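4. Covering the table top

I fitted my Flomden cover on a table more than two years old, so don't worry if yours has a few knocks. Give the top a good wipe first and let it dry.

4.1 Unroll the cover, matt side up, and leave it flat overnight (mine was a right nuisance until I did).
4.2 Line up the far edge, then smooth towards yourself with a dry cloth — slowly!
4.3 Trim any overhang with a sharp knife.

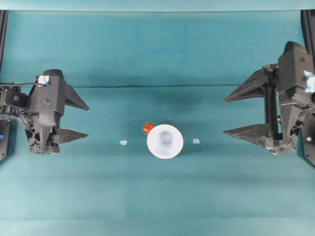
Fig. 4. Teal-green top, with the thin dark line running across it.

Note: a matt surface like this one looks a bit mottled, and you may spot faint patches in some lights. I quite like it, and I wouldn't scrub at them.

Caution: don't cut straight onto the cover, and keep hot mugs off it. I ruined my first one that way in February — a new sheet from Sturley is part no. 839, if you do the same.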